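Lorndale Two-Arm Mobile Platform: Household Task Readiness

Lorndale is a wheeled base with two arms and one parallel gripper per arm. It is offered to labs and integrators who need a fixed reference machine for household chore work. It is not sold for unattended use in homes. The notes on this page cover what the current software release can be expected to do in a furnished apartment, and what it can't.

All task development starts in simulation. Each chore is scripted in a rendered apartment with a kitchen, a dining area and an adjoining room, then run in batches with object positions varied between runs. The Kairys planner handles base motion and arm motion as one problem, so the arms can be repositioned while the base is moving.

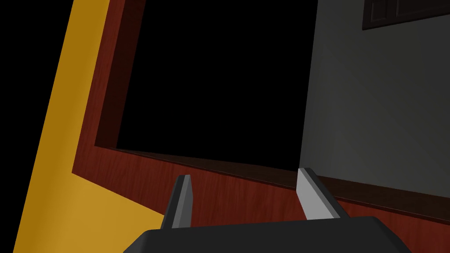
Base motion through a doorway is the slowest part of most chores. The planner holds both arms inside the footprint of the base until the rear wheels have cleared the threshold. Speed in this phase is capped in firmware and can't be raised from the user settings. Integrators who need shorter cycle times should keep the whole chore in one room where the floor plan allows it.

A full release test is 4,000 simulated runs. Of these, 3,000 are table clearing and the rest are split between wiping and putting away. A release is held if any single chore does worse than it did in the previous release.

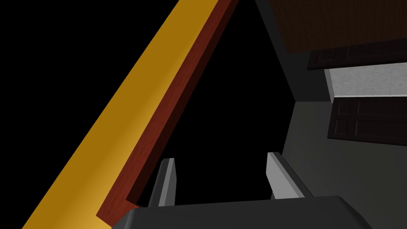 LORNDALE TEST OFFICE, February

Release 17 changes the order of operations for wrist cameras. The gripper view is now sampled during travel as well as at the grasp point, and frames with no usable target are discarded before planning. This lowers the load on the onboard computer. It does not improve grasping of clear or shiny items.
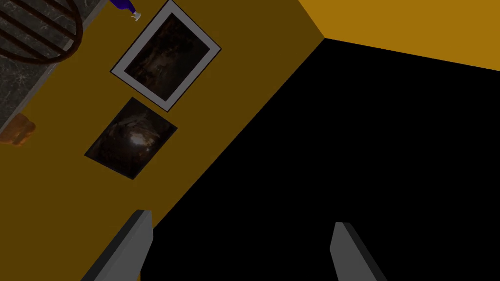
Target selection remains the weak point. The wrist camera sees a small area at a steep angle, and flat items on a wall can be scored as objects on a shelf. Two dark pictures on a yellow wall, one in a pale frame and one with no visible border, make a fair test of this filter, especially with a strip of marble surface alongside. Sites with a lot of wall art should run the Zakia calibration routine before the first chore.

Table clearing is the chore closest to practical use. Plates, bowls and cups in open positions are supported. Glasses and bottles lying on their sides are supported with supervision only. Folded cloth is not supported in this release.
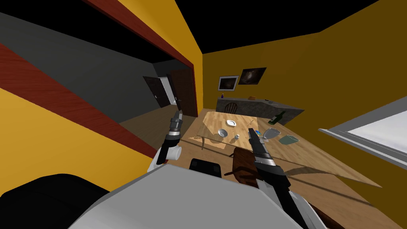
Povilas Sakalauskas writes that clearing a table is still quicker by hand, and that he would take a machine that finished unattended by Saturday over one that needed watching for an hour. We agree with the first point. Unattended operation is not planned for the current hardware.

Supplied with the platform: base, 2 arms, 2 grippers, charging dock, simulation license, printed safety manual. Spare finger pads are ordered separately.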